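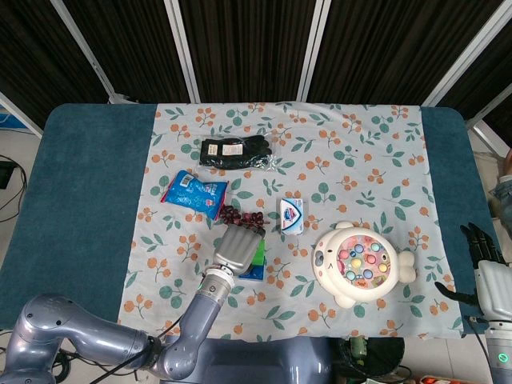 小包装与家庭塑料垃圾：一个学生公寓的调查报告

课程：环境与日常生活（选修）
作者：Emmanuel Mohamedi
提交日期：2023年11月26日

一、为什么选这个题目

我来中国学习以前，在家里负责倒垃圾。那时候我们买米、买豆子都用自己的布袋，家里的塑料不多。搬进Lelstead公寓以后，我发现厨房的垃圾桶满得很快，可是提起来很轻。里面大部分是包装：装零食的袋子，装手套和袜子的透明袋，快递的外袋，还有袋子里面的小袋子。我想知道，这些轻的东西到底占多少，住在这里的人怎么看它们，有没有办法减少一点。

老师在第一次讨论的时候提醒我，题目不要太大。所以我把范围限制在公寓的一层楼，只看软的塑料包装，不看瓶子和饭盒。瓶子有人收，饭盒的情况比较复杂，应该另外做一个研究。

二、方法

调查分为两个部分。第一部分是收集。我在三楼的公用厨房放了一个单独的箱子，请大家把软包装洗干净或者抖干净以后放进去。箱子放了两个星期。每天晚上我把里面的东西拿出来，分类，称重，写在表格里。

第二部分是问卷。我写了十二个问题，用中文和英文两种语言，发到公寓的群里，也打印了一些放在洗衣房。一共收回119份有效的问卷。问卷不只发给三楼的人，所以它和收集的数据不能直接比较。这一点我开始的时候没有想清楚，后来在写报告时才注意到。

分类的方法我改了一次。开始时我按照材料来分，可是很多袋子上没有标记，或者标记太小，看不清楚，我只能猜。第三天以后我改成按照用途来分：食品、衣物和日用品、快递、其他。前两天的记录我重新整理了，但是有一部分已经扔掉，不能再核对。

三、收集的结果

两个星期里，箱子一共收到1419件软包装。其中食品包装最多，有1003件。剩下的是衣物和日用品的包装、快递袋和其他，这三类我没有在正文里分开写，详细的表格在附录一。

食品包装里，小袋的零食占了很大的比例。很多人喜欢买一大袋里面装着很多小袋的那种，因为可以带去教室，也不容易受潮。一个大袋吃完，就会产生十几个小袋。我在称重的时候发现，这些小袋的重量常常低于厨房秤的最小刻度，必须放在一起才能称。这也许可以说明为什么大家觉得它们“不算什么”：一个的确很轻，可是箱子每天都会满。

衣物的包装数量不多，但每一个都比较大，也比较干净。手套、袜子、围巾这一类东西，一般是一个透明袋，上面贴着标签。标签是纸的，袋子是塑料的，贴得很牢，撕不干净。我问了楼下收废品的师傅，他说带标签的袋子他不要，太麻烦。

快递袋集中出现在几天里，那几天正好有网上的打折活动。如果我换一个时间做调查，比如二月，数字可能会很不一样。

四、问卷的结果

问卷的前半部分问习惯。大部分回答的人说自己“有时候”分类，说“每次都分类”的人比较少。不分类的理由里，选得最多的是“不知道软包装应该放在哪个桶”。这个答案我觉得很有意思。公寓的垃圾桶上面有图，图里画了瓶子、报纸和罐子，没有画袋子。所以不是所有的人都懒，有一些人是真的不确定，我自己也问过两次宿管老师。

后半部分问购买。我问：“如果同样的饼干有大包装和小包装，价格一样，你选哪一种？”选小包装的人更多。理由有方便、卫生、可以控制自己吃多少。有一位同学在空白的地方写：“我知道大包装好，可是我一个人住，打开以后吃不完就软了，最后扔掉的是饼干。”我认为这个意见很重要。减少包装和减少食物浪费有时候是矛盾的，我在查资料以前没有想到这一点。

还有一个问题是关于重复使用。很多人会把快递袋留下来当垃圾袋，也有人用衣服的透明袋装充电线或者旅行时的小东西。食品袋几乎没有人再用，因为里面有油。

五、一个小的比较：Pratden商店

离公寓不远有一家散装商店，叫Pratden，可以带自己的罐子去买坚果、米和洗衣液。我去了三次，和店员谈了一会儿。她告诉我，学生顾客常常来看，买的不太多，主要的原因是价格和营业时间。商店晚上七点关门，很多同学这个时候刚刚下课。

我自己试了一个星期，只在那里买零食。结果是我的包装少了很多，钱花得比平时多一点，另外我忘记带罐子一次，只好买了店里的纸袋。这个试验只有我一个人，不能当作数据，我写在这里是为了说明实际做的时候会遇到什么困难。

市场里的Mugo摊位也卖散装的干果，价格便宜一些，但是摊主习惯给每一种东西套一个塑料袋，要说得很快他才来得及不套。

六、讨论

我原来的想法是，只要告诉大家包装太多，大家就会少买。现在我觉得这个想法太简单。从问卷看，多数人已经知道这个问题。他们缺少的是清楚的说明，还有离得近、开得晚的商店。

在公寓里，比较容易做的事情是改垃圾桶上的图。我根据公寓现在的规定画了一张新的图，把常见的软包装都画上去，比如零食袋、快递袋、衣服的透明袋，旁边写上中文和英文。我把图交给了Grorkside物业公司，他们说会考虑，到交报告的时候还没有回答。

另外，有两位同学建议在三楼设一个“袋子抽屉”，干净的袋子放进去，谁需要谁拿。抽屉已经开始用了，里面现在最多的是快递袋。

七、不足的地方

第一，箱子是自愿的，不愿意参加的人的包装没有算进去，所以真实的数量应该更大。第二，知道有人在统计，有的人可能会改变习惯，比如故意少买。第三，我的厨房秤不够精确，重量的数据我只放在附录里，没有用来做结论。第四，问卷的中文版里，第七题的说法不清楚，“一次性包装”有人理解成只有外卖的包装，所以第七题我没有分析。

如果以后有同学想继续做，我建议先用一个星期试分类的方法，确定以后再正式开始，这样不用像我一样中间改表格。也可以选两个楼层，一个贴新的图，一个不贴，然后比较。

八、感谢

感谢三楼的各位邻居，他们洗了很多袋子。感谢陪我数袋子的室友，感谢老师帮我修改了两次提纲，也改正了报告里的许多语法错误。还有的错误是我自己的。

附录一：每日收集记录表
附录二：问卷（中文、英文）
附录三：垃圾桶说明图（草稿）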